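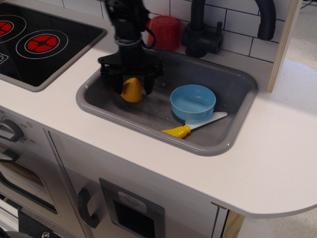 Aishwarya Kandasamy wrote to me under my last review and asked whether the sink in the Tumora play kitchen is good for real play, or if it is only a small hole for decoration. She also wanted to know if the cooktop makes sound, how hard the assembly is, and if I would buy it again. My answer became too long for a comment, so I write it as a separate review.

## Tumora 307 play kitchen, white

**Bought:** August 2020, from Chowdary Toys
**Price:** 3472 rupees with delivery, the dishes were extra
**Who plays:** my daughter, four years old, and her cousin, who is six

### The sink

I will begin with the sink, it was the main question. It is a proper basin that sits down in the white countertop. The color is gray, with a raised rim, and the corners are round. A bowl and a spatula can lie in it together with some food and there is still place for a hand. In the kitchen of my sister the sink is so shallow that a cup stands higher than the counter, and her children don't use it for anything.

The drain is only a shape in the bottom, a circle with thin rings. There is no hole. I was a little disappointed when I opened the box, I had imagined a pot under the counter to catch the water. Now I think it is all right. We play dry on most days, and on hot days I allow one glass of water, then I take it out with a sponge. If you put more than one glass, you will be sponging for a long time!

The rim is the place where dirt collects. Play dough goes to the edge and stays there. I clean with an old toothbrush and a drop of dish soap.

### The faucet

The faucet is black with a high curved neck, and it looks very much like the one in a modern apartment kitchen. The handle is a short lever on the right side of the base. No water comes, of course. My daughter makes the sound herself, and she closes the tap more carefully than her father.

It became loose after the first month. You must hold the faucet straight with one hand from above and turn the nut from below with the other, and my hand is almost too big for this. After I tightened it the second time it has stayed.

The ledge behind the sink is more useful than I expected. Cups go there upside down to "dry". It is narrow, so plates fall, but a cup stands well.

### The cooktop

Black, with a gray border, set into the counter. The burners are red graphics in a white ring. They don't light and they don't make any sound. For Aishwarya this will be good news, I think, she lives in a small flat and works from home. For a child who wants that the stove is glowing, it is maybe boring.

After much scrubbing of make-believe soup with a real steel spoon, I see some fine scratches on the black part. They can be seen only when the light comes from the window.

### Backsplash and sides

The back is white tiles with dark lines between them, in the subway style. It is what made me choose this model and not the pink one. It wipes clean. Tomato sauce (real, don't ask) came off with a wet cloth.

The sides are light wood, and on the edge you can see that it is plywood. Some people in the shop comments complained about this. I like it. But please pass your finger along all edges before you give it to the child. I found one rough place near the bottom on the left and I rubbed it with fine sandpaper, it took two minutes.

### Assembly

The box has written on it one hour. I needed the whole evening and a part of the next morning. The instruction has only drawings, and in step 7 the long screw and the medium screw look exactly the same on paper. They are not the same. I put the medium ones in the side panel and had to take out 18 screws to correct it. So my advice:

- Put the screws in separate cups, by length, before you start.
- Fix the sink before the back panel, even if the drawing shows the other order.
- Don't tighten completely until everything is standing.

### The dishes

The kitchen comes empty. We use a mixed collection: a light blue bowl, a spatula with white blade and yellow handle, a red plastic cup, and a number of vegetables and fruits that have lost their other half. I also ordered the Bisby pot set, and there I would save the money. The lids don't close well and the paint went away from the handles before February. Any small bowl from your own kitchen does the same work. The round blue one is the most used thing we have, for soup, for salad and one time as a hat.

### Compared with Zullura

Lavanya Rao let us try her Zullura kitchen for one weekend. It has an oven with a door that closes softly and its legs are stronger. The sink is smaller, and the shelf above is too high for my daughter. If your child is tall and likes baking, look at Zullura. If the child likes to wash dishes, take the Tumora.

### Would I buy it again

Yes, for this price. I would ask the seller to include spare screws, and I would like a better fixing for the faucet. I give four stars out of five.

For Aishwarya one more thing – measure the wall before you order. Ours has to stand a little away from the corner, or the small oven door hits the bookshelf. If you tell me the width of your corner I can check with the tape on Sunday.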